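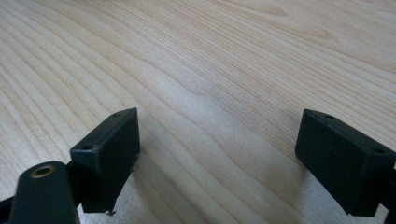

3.2 Table surfaces and small objects

Glare was the most common complaint in our survey of shared study tables. Of the 206 people who answered, most worked at a light wooden top with a smooth finish, and many said that pale items were hard to find on it. Figure 1 shows such a top close up: the grain runs in diagonal bands, and where the whitish sheen lies across it the lines lose contrast. Kalinowski reported the same effect on desks in reading rooms. Dark tops caused fewer complaints about glare but more about dust.

Figure 1. Grain and sheen on a light tabletop.

We then asked what people put down first when they sat at a table. Pens and pen cases came ahead of phones.
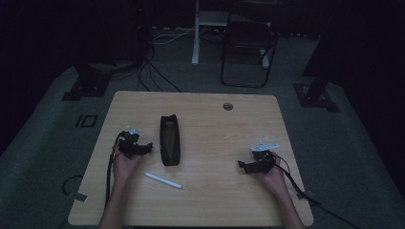 Cases were usually left near the middle and stayed there until the person packed up. Pens moved more. In the Saturday sessions, 11 people lost track of a pen at least once, and seven of those pens were white or light gray. Section 4 compares these results with the Stillidon tables, which have a darker top.

Print this page | E-mail this article

Related items
Huanca: Desk height in shared rooms
Sekiguchi: Where pens go

Comments (2)
V. Rätsep: Was the lighting the same in every session?
Maritza Huanca: Same question. Also, is the survey form available?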